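Support > Ticketing and Box Office > School and Group Bookings > Closed tickets

Search tickets Enter keyword or ticket number Go

Group booking shows seats as released, school holds paid confirmation

Opened by: Kelly Goodall, front of house, Mirmont Playhouse
Handled by: Joar Lundgren, Trurkance support
Product: Trurkance box office, group module
Opened: 27/06/2021
Status: Closed (see last entry)

Kelly Goodall wrote:

We have a school party from Ostville coming to the matinee and the puppetry workshop after it. The teacher has a paid confirmation from your system with seat numbers on it. Our seating plan shows every one of those seats as released and on general sale. When I open the booking from the customer record it says "Paid, confirmed." When I open it from the performance it isn't there.

I've logged out and in again, I've cleared the browser, and I've tried it on the office machine and the one at the front desk. Please don't ask me to do those again. The same thing happened in April with a smaller group, and I was told then that it was fixed.

Joar Lundgren wrote:

Hi Kelly, thanks for the detail. Sorry to hear this is back. Could you confirm the booking was made as a group booking and not as a block of single tickets? Single tickets can expire if the payment is not matched to them in time. I'd also suggest putting a manual hold on the seats while we look.

Kelly Goodall wrote:

It was a group booking. It says "Group" at the top of it. I don't see how payment matching comes into this when your own screen says paid.

I put the manual hold on before I opened the ticket, because I don't trust the plan. Two of the seats had already gone to a member of the public, so I've had to phone a very patient man and move him back a row.

Joar Lundgren wrote:

Understood. I've looked at the history of the booking. It was created normally, paid in full, and then edited. After the edit the seats dropped off the performance. Do you remember what was changed?

Kelly Goodall wrote:

Yes. The teacher asked to add the workshop. I added it from the Extras tab, the way your help page says to. I didn't touch the seats. The help page says adding an extra "does not affect existing seat allocations," which I would like somebody to have another look at.

Joar Lundgren wrote:

That's useful. I tried the same steps on our test venue and the seats stayed where they were. Is the workshop set up in the same room as the performance, or a different one?

Kelly Goodall wrote:

Different room. The show is in the main house and the workshop is upstairs in the Westerberg studio. It has its own capacity and its own times. It has been set up like that since we moved over to your system, and your trainer set it up.

I'm not surprised it works on a test venue. It worked on the test venue in April too.

Joar Lundgren wrote:

Fair point. My test venue only had one room. I've added a second and tried again, and I can now make it happen, but only some of the time. I'm going to pass this to the developers with my notes. In the meantime, could you try the following on a dummy booking?

1. Make a group booking for any performance in the main house.
2. Mark it as paid with the test payment type.
3. Add the studio workshop from the Extras tab and save.
4. Open the seating plan and see if the seats are still taken.
5. Repeat, but this time close the Extras tab before you save.

Kelly Goodall wrote:

Done, between a coach party and the interval.

With the tab left open when I saved, the seats were released. With the tab closed first, they stayed. I did it 2 times each way to be sure and got the same answer both times. I'm not convinced that closing a tab is a cause of anything. It looks to me like something that happens to dodge the real fault. I'd like that written down in case this gets closed with "user should close the tab."

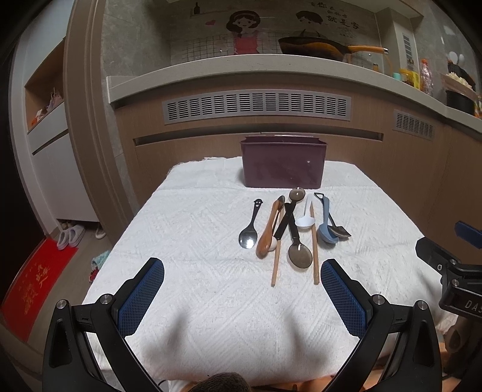 I would also like to know how many other bookings have been hit. We only found this one because the teacher rang to ask about step-free access and I happened to look at the plan. If she hadn't rung, I'd have had a lobby full of children and no seats for them. A list of every group booking with an extra on it for the rest of the season would be a start.

Joar Lundgren wrote:

Noted, and I've copied your comment into the developer ticket word for word. It won't be closed on the strength of the workaround.

I ran the list. You have 98 group bookings this season with at least one extra. Of those, 2 have lost their seats: the Ostville party and one more, which I've sent you by secure message as it has customer details in it. The rest match the seating plan.

Kelly Goodall wrote:

Match the seating plan as of when? If the fault happens on saving, then any of them could go the next time one of us opens it to change a contact number. I've told the box office team not to edit group bookings at all until this is sorted – they're writing changes on paper.

I've checked the second booking. You're right, it had gone. I've put the seats back by hand.

Joar Lundgren wrote:

Update from the developers. When a booking covers more than one room, saving from the Extras tab sends the room of the extra in place of the room of the seats. The system then finds no seats for that booking in the studio and releases the ones in the main house. Closing the tab first clears the room, so the seats are left alone. Your reading was correct.

The April fix dealt with the same fault on the Dates tab and was not carried over to Extras. The new fix covers both and was put on your site overnight. Could you test it when you have a moment?

Kelly Goodall wrote:

Tested with a dummy booking, tab open and tab closed, with the workshop and without. Seats stayed put every time. I also edited a contact number, since that's what we do most.

Before I agree to close it I want two things. The help page needs correcting, because it was wrong for as long as the fault was there. And I want a warning on screen if a paid booking is ever about to lose its seats, whatever the reason. A system that lets go of paid seats without saying anything will find another way to do it.

Joar Lundgren wrote:

The help page has been changed and now has a dated note about the fault. The warning has been accepted as a feature request – I can't give you a release for it yet. I've linked it to this ticket so you'll be told when it moves.

Kelly Goodall wrote:

I've had feature requests accepted before. Close the ticket, but leave the link on. We're keeping the paper list until the end of the season and I'll be checking the plan against it every morning.

Joar Lundgren wrote:

Closed as fixed, feature request linked. If the seats drop off again, please reply here and the ticket will reopen under the same number.

Copyright Trurkance Ticketing | Contact support | Terms of service | Back to top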